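Redholm Toy Library — Materials Workshop Notebook
Entry by: C. Medina
Jun 4, 2026
Subject: Sorting basket set, register no. 1238. Inspection, cleaning and reissue

Carried over from the previous entry: the puzzle trays are still waiting for new backing boards and remain on the lower shelf. They are not to be lent. The work recorded below concerns the basket and cube set only.

Background

The set came back from a branch loan with a note clipped to the loan card. The note reads "basket scratchy at one end, cubes fine." It is not signed and does not say which end. The set is one of the early Motatora purchases and is made up of one rectangular wicker basket and three painted wooden cubes, one each in red, blue and green. It is used with the youngest borrowers for putting in and taking out, and for first colour names. The loan card shows a long run of issues with no repairs entered, although the rim has clearly been attended to at some point, as noted further on.

The library has 136 sets of all kinds in circulation this term. Baskets make up a small part of that number but a large part of the repair list, and Urho Saarela has asked that every returned basket be gone over by hand before reissue, whether or not a fault has been reported. This entry follows the order he proposed at the last workshop meeting.

Basket: weave and rim

The basket was first brushed out with the soft dusting brush, inside and out. Crumbs and a little sand came from the floor of the basket, where the strands run side by side in rows and hold whatever falls between them. The open part of the wall is much easier to keep clean. A brush passed from the outside pushes dust through the gaps, and the floor can then be brushed once more toward a corner and emptied.

The hand check was made with a piece of old nylon stocking drawn slowly over every surface. The stocking catches on splinters and raised ends that fingers pass over. Results:

Outer long sides: no catches.
Outer short sides: one catch, low down, at a strand end that had lifted from the weave. Tucked back under its neighbour with the flat awl.
Inner walls: no catches.
Floor: two catches near one corner. Both were short fibres standing up from the strand surface and were taken off with fine paper, then wiped.
Rim: three catches, all within a hand's width of each other on one short side. It seems likely that these are what the branch note refers to.

The rim is a thick braid and carries most of the wear, being the part that children hold and the part that meets the shelf above when the basket is put away carelessly. The three raised ends were trimmed flush with the side cutters and pressed down. A very small amount of glue was laid under the largest with a toothpick, and the place was bound with cotton tape overnight. With the tape off, the stocking now passes over it without catching. On the same side there is a short stretch where the twist of the braid changes slightly, which I take to be an older repair. It is sound and has been left alone.

I was not able to settle what the strands are made of. The loan card says "rattan" and the purchase list says "woven basket, natural look," which might mean either the plant or a synthetic. Urho Saarela is of the opinion that it does not matter for the child but matters a good deal for the washing, and I agree. Until we know, the basket is to be treated as natural: damp cloth only, no soaking, and drying flat away from the heater. The card has been amended in pencil.

Measurements, taken for the shelf plan: 300 mm along the long side at the rim, 88 mm deep on the outside. The sides slope outward, so the footprint on the table is smaller than the space the basket needs on a shelf. The present shelf plan was drawn from footprints and should be corrected for all of the sloping baskets.

Cubes

All three cubes were wiped with a cloth wrung out in plain water and dried straight away. The stocking was used on the edges as well. No catches on any cube. The paint was checked under the bench lamp, face by face, for chips and for any softening at the corners, where the youngest borrowers tend to bite. There is slight rubbing on some edges and no bare wood. The colour did not come off on a white cloth pressed firmly against each cube for one minute.

The paint on two of the older replacement cubes in stock was supplied by Ahonen and does not match these exactly in colour or in shine. They should be kept as spares for the mixed block boxes and should not be put into this set. When a child is being asked to find "the blue one," a second blue is not helpful.

Layout trial

Before a basket set goes back on the lending shelf it is set out once on the white table and the layout is tried in the way a family would use it. The purpose is practical. We want to be sure that a cube laid in the basket can be seen and picked up easily by a child seated at the table, and that the card of suggestions packed with the set makes sense when it is followed with the real objects.
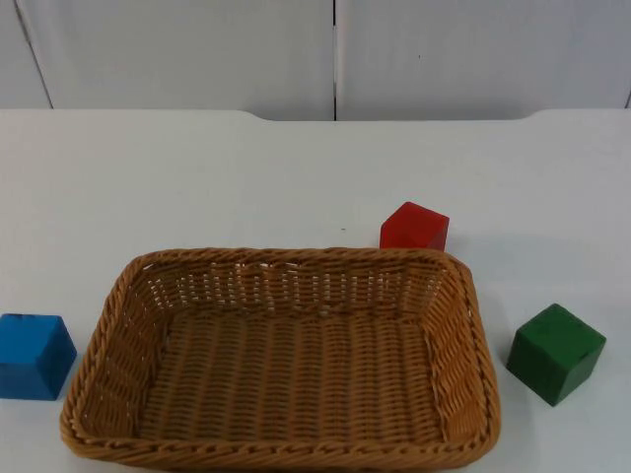
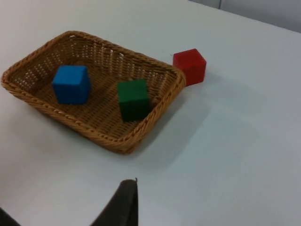 The basket and its three cubes on the white table.

The suggestion card begins with the basket empty and the cubes placed around it. This is a good beginning, but the card says "place the cubes near the basket" and gives no further help. With a basket of this height, a cube set close behind the far side is partly hidden by the rim for anyone sitting low at the front. An adult looking down may not notice. I propose that the card should read: "Place the cubes beside or in front of the basket, where your child can see all of them." A later step could then bring in a cube behind the basket on purpose, as a small looking game. Celeste to draft, Urho to check the wording against the other cards in the series.

The second part of the card asks for the cubes to be put in one at a time, naming each. There is ample floor for this. The cubes do not need to be stacked and a small hand can get between them. I see no reason to add cubes to the set, as one branch has requested. More would make it a storage basket, and we have other sets for that.

We also discussed the white table. Urho Saarela considers it too bright for children who find strong contrast tiring, and would prefer the grey felt mat to be used underneath. I find the plain white surface useful in the workshop, where dust, fibres and paint flakes show up at once. For lending, the mat is a fair suggestion, and it would also quieten the cubes when they are dropped. It was agreed that the workshop table stays as it is and that one felt mat will be offered with this set as a trial. The feedback slip should ask whether the mat was used.

Matter arising: noise

On the subject of dropping, a cube let go from a child's sitting height onto the bare table is loud enough to be remarked on from the office. Let go into the basket, it is much softer. It may be worth saying so on the card for families living in flats. One line would be sufficient.

Matter arising: bags

The drawstring bag belonging to this set has lost its cord stop. The Britex bags ordered last year have a wider mouth and would take the basket without pressing on the rim, which I suspect is part of the reason the rim ends lifted on the short side. The old bag forces the basket in at an angle, end first. I have moved the set to a Britex bag and written the register number on the inside label in laundry pen. The old bag has been washed and put with the spares. It is still good for soft toys.

Packing order to be followed, and to be copied onto the bag label:

Basket upright, base down.
Felt mat folded once and laid on the floor of the basket.
Cubes on the mat, side by side.
Suggestion card on top, printed side up.
Draw the cord closed loosely. Do not pull it tight over the rim.

Condition recorded

Basket: good. Repair to rim, one short side, see above.
Cubes: good. Slight edge wear, no action.
Card: usable, to be replaced when the new wording is approved.
Bag: replaced.

Set 1238 is cleared for lending from this entry. Please look at the glued place on the rim when the set next comes back, and write on the loan card whether it has held, even if the answer is simply yes. The basket is due for its full check in August with the others in the series.

To do

Correct the shelf plan for sloping baskets, using rim measurements (C.M.).
Ask the supplier what the strands are made of, and whether the same answer applies to the round baskets (C.M.).
Cut felt mats from the remaining grey roll. Check first that the puppet theatre does not need it (U.S.).
New wording for the suggestion card, draft into the tray by the door (C.M., then U.S.).
More nylon stockings for the inspection drawer. The present one has a ladder in it and now catches on itself.

Note added by U. Saarela: Read and agreed, except that I would like the glue named on the loan card and not only in this notebook. It was the white wood glue from the small bottle, second drawer. The bottle is nearly finished.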